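We use cookies to improve your experience on this site. By continuing to browse you accept our use of cookies. Accept | Manage settings

Household chore automation

Household chore automation is the use of machines to do the everyday work of a home, such as cleaning, washing up, tidying and looking after clothes. Some of this work has been done by machine for a long time. The washing machine, the dishwasher and the tumble dryer each took over one stage of a chore and left the rest to people. More recent work has tried to fill the gaps between those stages, which mostly involve picking things up, turning them over and putting them somewhere else.

As of the last update to this article, no machine on general sale can be put in an ordinary home and left to do the housework. Floor cleaning is the main exception, and even there the floor usually has to be cleared first.

Background

A household appliance generally works by bringing the job inside a box. Dirty plates go into a rack, and clothes go into a drum. The box can be built around the task, with water, heat and movement all under control, and the machine does not need to know much about what has been put in it. Loading and unloading are left to the user.

Robots meant for chores have to work outside the box. Rooms differ in size, light and layout, and the objects in them are moved every day. A factory robot can be given the same part in the same position for years. A robot in a kitchen may find the kettle in a different place each morning, with something leaning against it.

Shop-floor work sits between the two. In warehouses and shops, machines move shelves, carry boxes and scan stock, but filling a shelf with mixed goods, or straightening a display of folded jumpers, is still largely done by hand.

Chores and their difficulty

Vacuuming and mopping are the chores most often handed over to robots. The floor is flat, the machine is low and light, and a missed patch does little harm. Stairs, cables, socks and rug fringes remain common causes of trouble.

Washing up by robot arm has been shown in laboratories. Plates and mugs keep their shape, which helps, but glass is hard for many cameras to see and wet crockery is slippery. Most demonstrations use a small set of known dishes.

Tidying is harder than it looks because it depends on knowing where things belong. A newspaper on a chair may be rubbish or may be half read. Machines can be told the rules of one house, but those rules are rarely written down.

Ironing has received less attention than folding. It combines soft material with a hot tool, and mistakes can damage the garment.

Folding clothes

Laundry is often used to test how far household robots have come. A cup looks much the same from one moment to the next, while a garment can take up any number of shapes. A crumpled jumper may hide its own sleeves and neck, and moving one part shifts the others.

Folding is usually divided into 3 stages. The garment is first taken from a pile, which means getting hold of one item without bringing up its neighbours. It is then spread out until its outline can be made out. Last comes the folding itself, which is the easiest stage to program once the other two have gone well. Many early demonstrations began with the garment already flat on a table and so dealt only with the last stage.

Knitwear brings problems of its own. It stretches when lifted, so a sleeve pulled too hard ends up in the wrong place. Thick ribbing does not hold a crease well, and a folded edge may spring back. Grippers with hard, smooth fingers tend either to slip off or to pinch a single loop of yarn. Softer or ridged finger surfaces are commonly used to get round this.

Two grippers are normally needed for large garments. One holds a shoulder or hem while the other moves, or both lift together. Timing between the two matters as much as the grip, and a slight delay on one side can twist the cloth.

Notable projects

Osier was a folding machine for the home, built as an upright cabinet. The user clipped each garment to a rail at the top, and it came out folded in a tray below. Testers said that clipping took nearly as long as folding by hand. Thick jumpers and small children's clothes were not accepted.

Plilach is a research project on spreading and folding clothes with 2 arms. Its trials have used shirts, towels and knitted tops. The group published a set of 2000 recorded folds, made by people using hand-held grippers of the same shape as those fitted to the arms. Towels gave the best results and long-sleeved jumpers the worst.

Mangubat makes a wheeled robot for shops, first shown in June at a trade fair. It carries stock from the back room and can hang garments that are already on hangers. Folded stock is left to staff.

Goleck is a test course for household robots, made up of 12 chores carried out in a furnished flat. A chore counts as done only if no person steps in. At the time of writing no entrant has finished the full course, and folding a mixed basket of washing has the lowest pass rate.

Teaching by demonstration

Writing out every movement needed for a chore has proved slow, and many groups now collect examples from people. A person may steer a robot arm from a distance, or may carry out the chore directly with hand-held grippers fitted with sensors. The second method needs no robot in the room and can be used in ordinary homes, where lighting and furniture vary more than in a laboratory.

Recorded examples carry the habits of the people who made them. Households fold in different ways, and a machine trained on one style may do badly when a cupboard calls for another.

Last updated: 2021-05-17
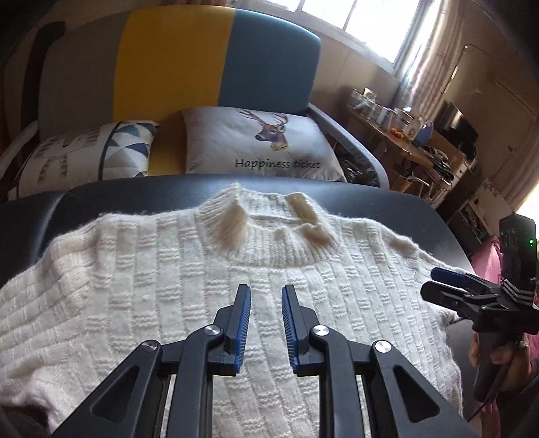 Speed is the other open question. A person folds a jumper in a few seconds while thinking of something else, and most robots shown so far take minutes. Some developers argue that this matters little if the work is done overnight, provided that the machine can be left alone with the basket.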